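Cleaning out and reusing an old Dell tower, is the power supply worth keeping?
Posted in Desktop Hardware, May 19, 2025

mbarrow_72
I picked up a used Dell tower when the office I work for in Budaldale cleared out its back room. It's a plain gray case and was sold without a hard drive. I want to make it into a basic file box for family photos and scanned paperwork. No games, no video editing.

I had the side panel off last night and before I spend money on it I'd like some opinions on the inside. The machine powers on and gets to the setup screen. The fan on the power supply sounds rough for the first minute and then settles down. There is a fair amount of dust in the corners.

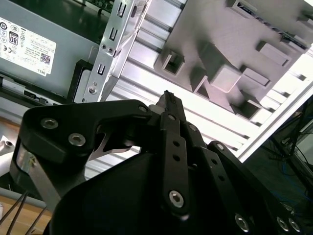
My plan is to put in one solid state drive for the system and one large regular drive for the files. It has 8 GB of memory and I don't expect to add more. What I can't decide is whether to leave the original power supply in or buy a new one while everything is apart. A local shop, Koltow, quoted me 40 dollars for a used replacement and said any standard one would fit. I'm not sure that's right for a Dell.

Other things I'd like to know:

Can I clean the supply without opening it?
Does the circled 80 mark on the label mean 80 watts? That seems low.
Is there anything I should unplug before I take the supply out, if it comes to that?

I've changed memory and drives before but never a power supply. Thanks.

Phyllis Birkett
The 80 is an efficiency mark and has nothing to do with the wattage. It means the supply was rated to turn at least 80 percent of the power it draws from the wall into usable power for the computer, at certain loads. The wattage is printed somewhere in the small text. Look for "total output" or "max output" followed by a number and a W. For two drives and no separate graphics card, you don't need much, and whatever it shipped with should be plenty.

Do not open the supply. The parts inside can hold a charge after it's unplugged. You can clean it from the outside this way:

Shut the computer down and unplug the cord from the wall. Press the power button once and hold it for a few seconds. Take the tower outside or into a garage. Use short bursts of canned air through the vent on the back, then through any openings on the inside face. Keep the can upright. If you can reach the fan blades with a wooden skewer, hold them still while you blow. Wipe the bottom of the case with a dry cloth and let the whole thing sit a while before plugging it in.

As for the shop, I would not take their word on "any standard one." Many Dell towers use their own size of supply, and some of them use a different connector to the main board as well. Before you buy, write down these:

the Dell part number on the label
the total output in watts
the number of pins on the plug going to the main board
the height, width and depth of the supply in inches

Search the part number by itself. If the shop's supply doesn't list that number or one Dell treats as a substitute, pass on it. I paid for one that was a quarter inch too tall and ended up sending it back.

A fan that is rough for a minute and then goes quiet is often dust or a dry bearing. Clean it and listen again over a week or two. If it gets longer or louder, replace the supply. I have a Moya case at home with a supply that made that noise every January, when the basement was cold, and it ran like that for years. I still wouldn't keep my only copy of anything on a machine that old, so back up the photos to an outside drive too.

If you do take it out, take a picture of every plug first. Besides the main board plug there is usually a second, smaller one near the processor. It's easy to miss and the computer won't start without it. Pull on the plug and not the wires. There are normally a few screws on the back of the case, and on some models a latch or slide inside.

tinbox3000
just replace it, old power supplies are junk. got a 400 watt Vekau one and had no problems, mine was not a dell though so i don't know if it fits

mbarrow_72
Thanks to both of you. I found the output number once I got a flashlight on the label and it's well over what I need. I blew it out in the garage this afternoon and the fan is quieter at startup but I can still hear it a little. I'm going to leave the supply alone for now and put the money toward the backup drive. I wrote the part number on a piece of tape inside the side panel in case I need it later.

Phyllis, do you know if the bottom drive bay on these takes a full-size drive without a bracket?

Phyllis Birkett
Depends on the model. Most of them want the plastic bracket, usually blue, that snaps onto the sides of the drive. If yours are gone they're cheap used. Go by the model number on the outside of the case for that one, the power supply label won't help you.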